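Search this site Enter keyword Go

Grarkano adopts kitchen bench standard for small dwellings

Print E-mail this story Share (3)

Grarkano Shire Council has adopted a planning standard that sets minimum requirements for kitchen bench space, power outlets and fixed storage in secondary dwellings and small apartments. The standard takes effect in June and applies to new applications only.

It replaces a single sentence in the existing housing code, which asked for "adequate food preparation facilities" and left the meaning to the assessing officer.
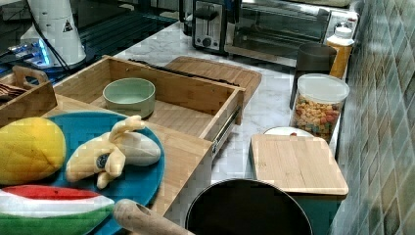
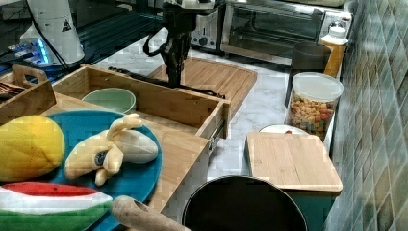
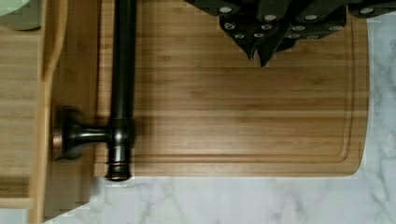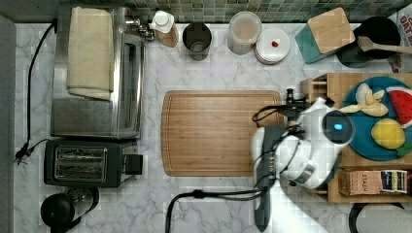
Kitchen bench surfaces.

The new provisions follow a survey of 162 occupied dwellings, carried out for the council by the building consultancy Clulix. The survey covered granny flats, studio apartments and converted outbuildings approved under the current code. Its main finding was that the bench area shown on approved plans differed substantially from the area available to occupants once the kitchen was in use.

Clulix attributed the difference to portable appliances. Older planning guidance assumed that cooking equipment would be built in and that small appliances would be stored in cupboards when idle. In the dwellings surveyed, appliances used daily were generally left in place on the bench. The report recommended that bench area be assessed as clear working area, net of an allowance for appliances, sinks and corner sections too deep to reach comfortably.

The council has accepted that recommendation. Plans lodged under the standard must show the clear working area as a hatched zone, separate from the appliance zone, and both must be dimensioned. The clear zone must be continuous. Two short lengths of bench on either side of a cooktop cannot be added together to meet the minimum, although a length that turns a corner will be accepted if the corner itself is excluded from the calculation.

Dwellings are sorted into three classes by number of bedrooms, with studios in the smallest class. The minimum clear zone increases with each class. A dwelling with a fixed island or peninsula may count it toward the minimum provided it is at standard bench height and within the kitchen area on the plan. Tables, trolleys and fold-down surfaces are not counted.

Electrical requirements

The standard also deals with the placement of power outlets. Clulix found that outlets in small kitchens were commonly grouped at one end of the bench, often beside the refrigerator, with the result that appliance cords were run along the back of the bench or across it. Power boards were in use in many of the kitchens inspected.

Under the new provisions, outlets must be distributed along the appliance zone so that a cord of ordinary length can reach an outlet without crossing the sink or cooktop. At least one double outlet must be provided outside the appliance zone. Outlets set into the benchtop are permitted where the fitting is rated for that use, and are to be shown on the plan with the circuit they are connected to.

Nothing in the standard alters wiring rules. Clearances from water and heat sources continue to be set by the applicable electrical code, and where the two documents differ the electrical code prevails. The council's planning report says the provisions were drafted so that a compliant wiring layout can be marked up on the same drawing as the bench zones, avoiding a second sheet.

Splashbacks and surfaces

Earlier drafts contained a schedule of acceptable benchtop materials. It was removed after the exhibition period. The adopted text says only that the surface must be impervious, continuous across joints and capable of being cleaned with household detergent. Laminate, sealed timber, stainless steel and stone are named in a note as materials that can meet the requirement, but the list is not exhaustive and applicants may propose others.

Splashbacks must extend the full length of the bench where it meets a wall, including behind the appliance zone. The draft had limited the requirement to the sink and cooktop. The change was made in response to the survey's observations of steam and heat marking on painted plaster behind kettles and portable ovens. Tiled splashbacks must be grouted and sealed at the junction with the benchtop.

Storage

Fixed storage is now assessed by volume, measured inside the cupboard. Space taken up by plumbing, hot water units and waste bins is deducted. Open shelving above the bench may contribute up to half of the required volume. Storage above the refrigerator is excluded in the smallest class on the ground that it was the least used space recorded in the survey.

A requirement for a dedicated pantry cupboard, which appeared in the exhibited draft, was deleted. The planning report notes that it would have forced a reduction in clear bench in most studio layouts tested, defeating the main purpose of the standard.

Submissions

The draft was exhibited for eight weeks and drew 40 submissions. Most came from building designers and owners of residential land on the Thiele side of the shire, where the majority of secondary dwellings have been approved.

Housing provider Tresta, which manages rental units in the shire, supported the bench and outlet provisions but opposed the storage formula. Its submission argued that measuring internal volume would add drafting work to small projects with little benefit to tenants, and asked that a shelf-length measure be used as an alternative. The council declined to include the alternative in the standard but has directed that a simple worksheet be prepared for applicants.

Several submissions raised cost. The planning report acknowledges that some layouts will require a longer run of cabinetry than at present, with a corresponding reduction in living area. It states that the effect is greatest in studios formed within existing garages, where the position of the door opening limits the walls available for a kitchen. An assessing officer may approve a shorter clear zone in those cases if the applicant demonstrates that no other arrangement is practicable. The reasons must be recorded in the assessment.

Other submissions asked for the standard to be extended to detached houses. The report concludes that there is no evidence of a shortage of bench space in houses and recommends no change. It also rejects a request that the minimum be waived for dwellings intended for short-stay accommodation, noting that the use of a building can change after approval without any alteration to its kitchen.

Transition

Applications lodged before the start date will be assessed under the existing code, including those for which further information has been requested. Applicants may elect to have a current application assessed under the new standard by written notice. Once made, the election cannot be withdrawn.

Existing dwellings are unaffected unless the kitchen is relocated or the floor area of the dwelling is enlarged. Replacing cabinets, benchtops or appliances in the same position does not trigger the standard. Where only part of a kitchen is relocated – a sink moved to an adjoining wall, for example – the outlet provisions apply to the new section and the remainder may stay as built.

Sample drawings for each of the three classes will be published with the worksheet before the start date. The Clulix report, with dwelling addresses removed, is available for inspection at the council's customer service counter during business hours. The standard is to be reviewed after its first full year of operation, when the bench areas shown on approved plans will be compared with those in the original survey.

Print E-mail this story
Comments (8) Share (3)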